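Rillura finger pads, home workshop build

14 comments · 32 shares

The Rillura pads are slip-on grip faces for parallel jaw grippers, and they're the part of our build I get the most questions about. In-ho Maeng and I started the arm project in his half of the shared workshop on Irnitz Lane, with a Bomard controller board and a lot of borrowed clamps. The pads came later. We'd been running bare printed fingers and the knobs kept sliding out of them, which was maddening!

What you get in a set: two pads, left and right, plus 3 spare screws per side and a strip of backing foam. They push on over a tapered finger and lock with the screws from the outer face. No glue. A set weighs 90 grams with the screws in, so check your wrist payload before you order if you're on one of the small hobby arms (ours handles it fine, but I did have to retune the last joint).

The face is a rough rubbery compound and it wears. I love that you can see it wearing, you know exactly when to turn the pads over. Frauke Ruppert from the workshop next door is on her second set already and she runs hers much harder than we do.

Our test piece is a nightstand. Round knobs are a nasty little problem for a flat jaw, and a drawer wants to be pulled straight or it binds, so if a pad can cope with that I trust it with most things around a house. The other half of the job is small stuff: a charger and its cable, in the drawer or on the top. 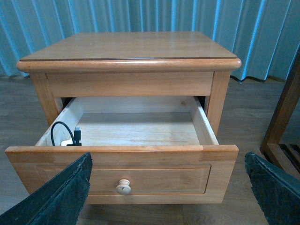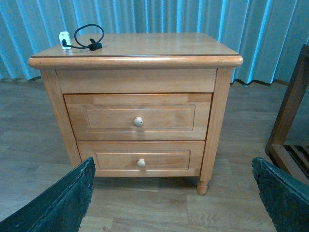

Charger and cable on the tabletop, drawers shut.
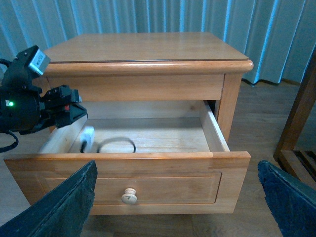
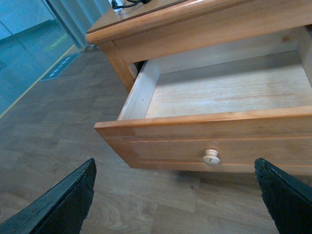
Cables are the part I'd spend your practice time on. A drawer moves one way and that's it, but a thin cable goes wherever it likes, and if you grab it too close to the plug the whole loop swings round and catches on the drawer side. We close slowly, wait a beat, then lift. In-ho wrote a short routine for it that backs off if the motor current climbs too fast, and he'll share it with anyone who asks.

Fitting notes

Clean the finger with alcohol first and let it dry. Slide the pad on from the tip, foam side in, and do the screws up finger tight before you run the jaws closed. Then snug them down with the jaws touching. If the two tips don't meet, loosen one side only and nudge it.

They fit the Horobets jaw straight out of the bag. For other jaws there's a printable adapter, and it takes 20 minutes on a decent machine (use the stiffer filament, the soft stuff flexes and you lose the grip you just paid for). Fingers with a square tip need the adapter whatever the brand.

We logged 288 pulls on our first pair before the inner edges got ragged enough to bother us. They still gripped after that, but thin things started to snag.

One request from me to the makers: longer screws in the spares bag, please. The adapter adds some thickness and the stock ones only just bite. Frauke swapped hers for a longer size from the hardware store and hasn't looked back.

The next batch is due in October. Color is whatever compound they have in that month.

14 comments · Share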